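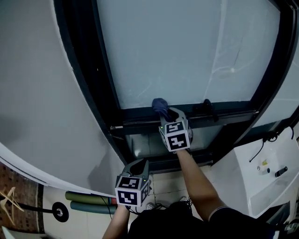
Window cleaning, lower edge of the glass, with a dark blue cloth.

Holmgren Home Care is looking for window and room cleaners

We are a small cleaning company and we take care of private homes, mostly apartments and older houses with large windows. We have more customers this autumn than we can serve, so we want to hire 2 new colleagues for part-time work. The work can start in October if you are free, or a little later if you have to give notice at another job.

What the work is

Most of your day will be windows from the inside. Many of our customers have frosted glass in bathrooms, halls and exercise rooms, and this glass is more difficult than people think. A streak on clear glass you see at once. On frosted glass you often see it only from the side, when the light changes. We ask you to wipe the full pane, then go along the bottom edge where the glass meets the frame, and then look at the result from two places in the room before you move to the next window.

The frames are a part of the job too. Dark metal frames show every finger mark, and dust collects on the rail by the latch. You will wipe the rail, the latch handle and the panel under the sill if the window has one. We do not clean outside above the ground floor. For this the customer must order another company.

Besides the windows there is some light tidying. In homes where people live normally, things stay on the floor: a clothes hanger, foam rollers for training, small rugs, shoes. You move them away before you begin and you put them back where they were. Please do not arrange them in a better way. Some customers like it, but others have called us because they could not find their things, and we prefer to be predictable.

Floors are usually tile or wood. After the windows you dry the floor under them, and if it is in the customer's order, you mop the whole room.

Hours and pay

The contract is for 22 hours a week, divided over four days. We start in the morning and the last home is normally finished before three in the afternoon. We do not work on weekends. You are paid for the travel time between two homes, but not for the way from your own home to the first customer. The hourly pay depends on your experience and we will tell you the exact amount on the telephone, before you come to the interview, so you do not need to travel for nothing.

During the first 7 working days you go together with Assunta Cirillo, who has been with us the longest. These days are fully paid. She will show you how we fold the cloths and how to change them in time. After that you will have your own list of homes, and as much as possible you will keep the same homes every month.

What you get from us

You get cloths, a bucket, a squeegee, gloves, a two-step stool and a dark work shirt with short sleeves. The washing of the cloths is done at our storage room in Umine Street, and you exchange the used ones for clean ones there. Please bring your own indoor shoes with a sole that does not leave marks. If you have sensitive skin, tell us, and we will order another kind of gloves.

Who we are looking for

Experience with cleaning is good but you do not need it. It is more important that you work calmly and look carefully at the edges and corners. You must be able to stand and lift your arms for a long time, and also to bend down many times in a day, so please think about this before you apply. You need enough English to read the order sheet and to write a short message to the customer. I learned English as an adult myself, and small mistakes are no problem.

A driver's license is not required. Most of our homes can be reached by bus, and two of the present colleagues go by bicycle.

We visit people in their private rooms, therefore we ask for one reference from an earlier employer, a teacher or a similar person. We will call this person only after we have met you.

How to apply

Write a short letter, half a page is enough, and tell us which days you can work and which days you cannot. A photo is not needed. Put the number 681 in the subject line of your e-mail - it is the number of this position, and without it the message goes to the customer mailbox and can stay there for a while. You can also leave the letter in our mailbox at the storage room.

Interviews are with me and Ivar Hedlund and take half an hour. If we both want to continue, you will come for a paid trial morning in one of the homes, with two or three windows to clean. You will have our answer within a week after the trial morning, also when the answer is no.

Questions about the hours or the contract go to Ivar. Questions about the work itself you can ask me.

Kazue Wada
Holmgren Home Care
Published 21 Oct 2021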